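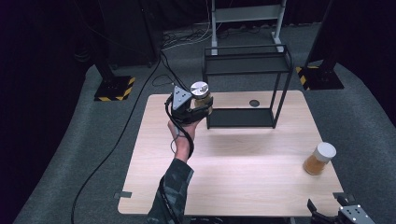 Gripper keeps dropping jars in our college project, any ideas?

Posted in: Robotics and Automation > Student projects
June 9, 2023

Hi all, first post so be gentle! I'm in the second year of a college engineering course and our group project is getting a robot to put jars on a shelf. We're calling it Romik (long story, don't ask). The way we're doing it is we hold a gripper in the hand, pick up a jar, put it on the rack, and record the whole thing, over and over, so the robot arm can learn from what we did. We've got a proper table for it, a black metal rack with two shelves standing at the back, and tape on the table edges so we know where things are meant to go.

My problem is glass jars. The one with the shiny metal lid is all right until I turn my wrist to get it over the top shelf, and then it starts creeping down through the fingers. I'm squeezing as hard as I dare. The one with the white plastic lid is better but it likes to go over on its side, and then I've no idea how I'm supposed to get hold of it.

Also the cable. It loops round my wrist and by the end of a session it's pulling the gripper off to one side. Our tutor wants 100 good runs by the end of term and so far I've got 32, and that's being generous with the word good.

Is it me or the kit? We can't buy much, the budget is basically gone.

vurkau

Been there! We did something very like this for our robotics club in February, only with tins, and I can tell you glass is a lot worse. A few things that helped us:

Clean the jars. Really clean them, washing-up liquid and then a dry cloth, and don't touch the sides afterwards. Sticky jars and greasy jars both do odd things, and if there's food in them there's always a bit round the rim. Wipe the finger pads as well while you're at it.

Then look at where you're gripping. If you go in near the lid, the heavy part is hanging underneath and it'll swing as soon as you turn your wrist. Go for the middle of the jar, or a touch below. It feels wrong at first because the fingers get close to the table, but you do get used to it.

If it still creeps, try a strip of that rubbery drawer liner on the pads. Ours cost 2 pounds from the market and there's most of a roll left (it's in my kitchen now, under the plates). Just remember that if you put it on for recording, the robot's gripper needs the same stuff or your runs won't match what it can do.

For the cable, stick it to your sleeve with a bit of tape near the elbow and leave plenty of slack below that. Check you can reach the top shelf before you press record. I didn't, once, and pulled the whole lot off the table.

basto_bench

just use plastic jars

Polishchuk88

Agree with most of what basto_bench said, but I'd leave the tipped-over jar out for now. Picking up a lying jar and standing it upright is a different job from shelving one, and if you mix the two in a small set the robot tends to get muddled. Do all your upright ones first. Then if there's time, record the fallen ones as their own batch and label them clearly.

And don't throw away the slips where you caught it and carried on! We kept ours in a separate folder and a few were handy later on. The ones where the jar hits the table can go in the bin.

As for 100 being a lot, my group ended up with 2,508 over the year, and the first lot were by far the slowest. Take turns and swap hands with someone when your wrist gets sore, as you get sloppy without noticing. What are you using for finger pads at the moment, is it bare plastic or have they got some sort of rubber on?

old_toolbox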